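Workshop notebook | Findwood bench
Filed under: Desktops and towers, Repairs in progress
Print this entry | E-mail this entry

December 18, 2023

Back on the Dell tower today, the one I've been calling Mellen in these notes (all the office machines at Orozco got names off the old sign-out sheet, don't ask me why this one got the good name). It has been sitting on the shelf with a sticky note reading "no POST, try CPU" in my own handwriting, so I finally did what the note told me to.

Got it down flat on the ribbed table with the side panel off. I like that table for this kind of job, small screws drop into the grooves and stay there instead of rolling off to the other end of the shop. I left the graphics card in its slot and left the drive cabling alone too. Last time I unplugged everything "to get a better look" I spent most of an evening putting SATA cables back, and I'd like to not do that again!

The job itself is short. Cooler off, old paste off, lever, load plate up, look at the socket with the good light, chip back in, plate down. The looking is the long part. I spent 16 minutes on the contacts with the magnifier and found nothing bent, so I'm fairly happy the socket is OK. There was a bit of dried paste near one corner of the plate and I got that with a swab.

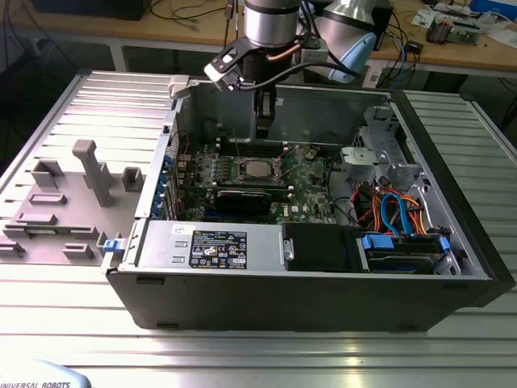
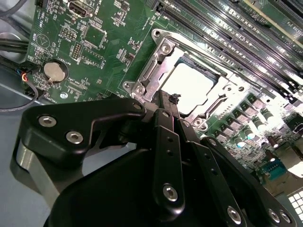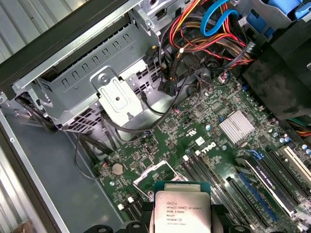
Brisa Carrillo
Bench technician, Findwood workshop

The chip is a Xeon E5-1630V3, SR20L, 3.70GHz. Writing that down here in big letters because the parts sheet only says "Xeon" and I've gone looking for the full number more than once. If you're matching a spare, match the whole thing, please, and then go and fix the parts sheet while you're at it.

One thing to watch on this board: the memory slots come up close to the socket on both sides, so your knuckles are going to find the latches. Hold the chip by the edges of the blue carrier and come straight down. Don't slide it around looking for the spot. Line up the corner mark first, then lower, then let go, and it should settle by itself. If it rocks, lift it out and start over.

Battery: I want to swap the coin cell before this goes back, whatever else happens. It's a silly small job and it's right there to the left of the socket when you're looking across the board like in the last picture. We have 2 left in the Edby drawer. I've put a line on the order list.

Memory still to do. Plan is one stick at a time, same slot, and write down what happens each time. I know it's slow, but the last time I tested them in pairs I ended up with a page of notes that contradicted itself and had to do the lot over anyway.

Also need paste. The tube in drawer 376 is mostly air. I squeezed a bit onto a card and it came out oily, so I binned it. New one is on the list under the batteries.

Job number is 618 if you need to add hours. Mine are in up to lunch. Please leave the screws where they are in the table grooves, they're in order (left to right, same order they came out) and I don't trust myself to sort them twice.

Want this one finished and back at Orozco before February, so next up: battery, paste, cooler on, first stick of memory, power.

Findwood Workshop Notes | Contact the bench | Copyright Findwood | Back to top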